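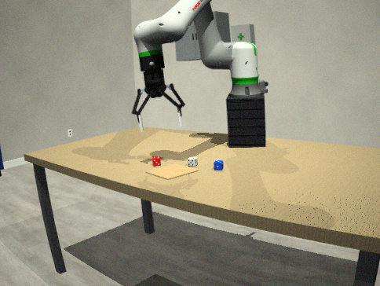

14/02/2023

Glue tests for the Udirmont chairs, second round.

Continued from the notes of Sabina. She left the six test joints in the clamps overnight and I opened them this morning. All are oak to oak, mortise and tenon, same size as the back rail of the chair. Three were made with the hide glue from Trodwood and three with the fish glue which Miloslav brought. I wrote the numbers on the end grain with pencil, please do not sand them off.

First thing I noticed is that joint 2 was not pushed fully home. There is a gap on the shoulder, I can put a sheet of paper inside. I think the glue was already turning to jelly before the clamp was closed. The room was too cold in the morning, and Sabina wrote also that she waited for the second clamp. So joint 2 I do not count. I keep it in the box anyway.

Hide glue, how I mixed it today: 20 g of dry pearls, water to cover them and a little more, left to swell while I did other work. Then in the water bath, never directly on the plate. Dušan asked why it smelled so strong last week – I suspect the pot stayed on too long during lunch. Old glue from that pot I threw away. Please write the date on the jar when you make new one.

Fish glue is more comfortable to work with. It stays open long enough to put together the whole back of the chair without running. But it takes more time in the clamps and I do not trust it yet in a damp house. The client keeps the chairs in the winter garden, and Oľga says the floor there gets washed every day.

Load test. I hung the bucket on the free end of the rail and added sand slowly. Joint 1 (hide) let go at 3480 g. This is much too low, and when I looked inside, the glue covered only one cheek of the tenon. The other cheek was clean wood. So this is a fault of brushing and says nothing of the glue. Joint 3 (hide) and joint 4 (fish) both held the full bucket and I stopped there, I have no more sand. Joints 5 and 6 I leave for Ľubomír, he wants to see them opened with steam.

Opening again is important for us. The old chairs from Vukberg were repaired one time with white glue and it cost me a full afternoon to clean one seat rail. I do not want to leave the same to the next person.

Small things:

The blue clamp has a bent bar again. I moved it to the lower shelf.

The Jurčo rasp is sharp now only on the round side.

Invoice for the oak boards is not here yet. Oľga will call them.

Tenons: I cut the new ones a little more loose than Sabina did, so the glue is not scraped away when the tenon goes in. By hand pressure it should go in two thirds, the rest with a soft mallet. If it goes by hand completely, make another one.

For tomorrow: repeat joints 1 and 2 with hide glue, warm the parts first near the radiator, brush both cheeks and also the walls of the mortise. Have all clamps open and set before the glue comes out of the bath. Miloslav will help with the clamping.

Question for Ľubomír – do we peg the front legs or not? The originals have pegs only at the back. I would leave it so, but the client must be asked before March.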